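Nutier Vundlow 40 Managed Network Switch

Overview

The Vundlow 40 is a rack-mount managed switch for rooms where several video sources, control stations and storage devices share one wired network. It forwards frames in hardware and keeps a separate queue for each traffic class, so a large file copy does not hold up a live stream on the same uplink.

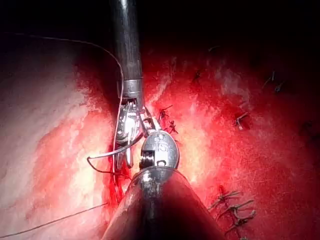 Port priority is set per port or per VLAN. A port set to Live is served first, and its frames are never placed in the bulk queue. Streams of close instrument work, such as two sets of metal tips almost meeting over a seam in red tissue with a short length of gray suture at the jaws, should be assigned to Live at both ends of the link. Recorders and archive servers can stay on Bulk, the factory default.

Ports and power

The front panel has 40 copper ports and a console port. Two uplink slots are on the rear – modules are sold separately. The power supply is internal and has no user-serviceable parts. A second supply can be connected through the rear terminal block. The switch does not supply power over Ethernet. For powered devices, use the Prado injector or the Flondness midspan unit.

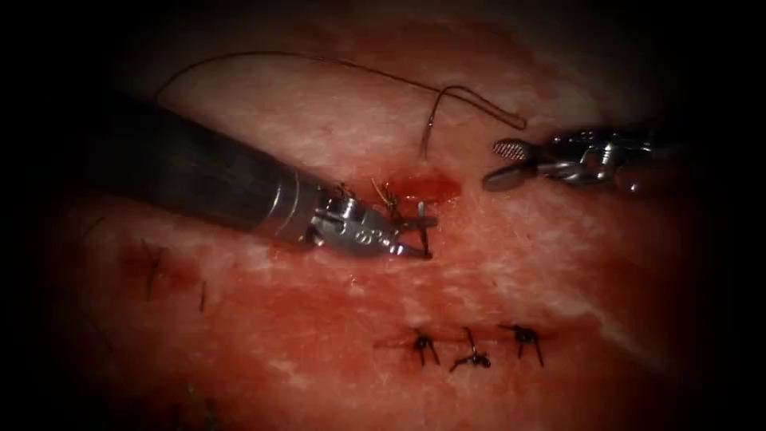 Both are passive to VLAN tags and need no setup on the switch side. Keep the cable between injector and switch as short as the rack allows.

Specifications

VLANs: up to 1,000 active
Static routes: up to 2,000
Access list entries: up to 2,000
Queues per port: eight
Management: web page, command line, SNMP
Mounting: 19-inch rack, brackets included

Installation

1. Fit the brackets and mount the switch with the vents clear on both sides.
2. Connect the ground lug before the power cord.
3. Connect a computer to the console port and set the management address.
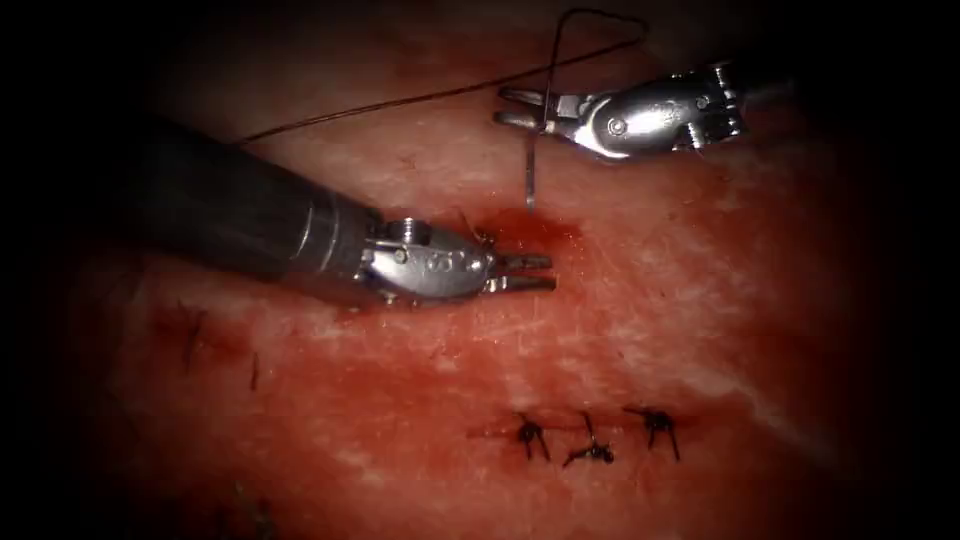
4. Change the default password. The switch will not forward traffic between VLANs until this is done.
5. Assign port priorities, then save the configuration. Unsaved changes are lost at restart.

Firmware

The current release corrects a fault in which a mirrored port dropped tagged frames when the source port was set to Live. Units shipped before August need this update.

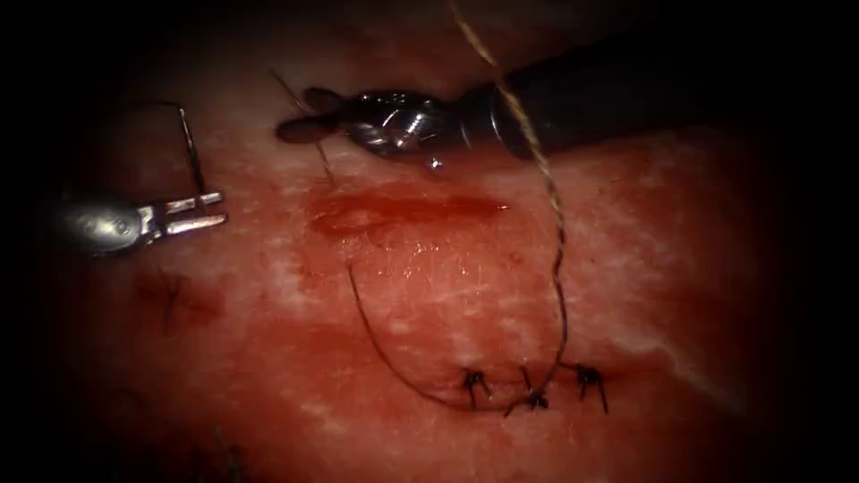 Load the file from the web page or by TFTP from the command line. The switch keeps the previous version in a second slot and returns to it if the new one fails its startup check. Access lists carry over – mirror sessions do not, and must be entered again.

In the box

Switch, power cord, console cable, two brackets, screws, ground lug. Uplink modules and the second power supply are ordered separately.

Page revised 2021-10-21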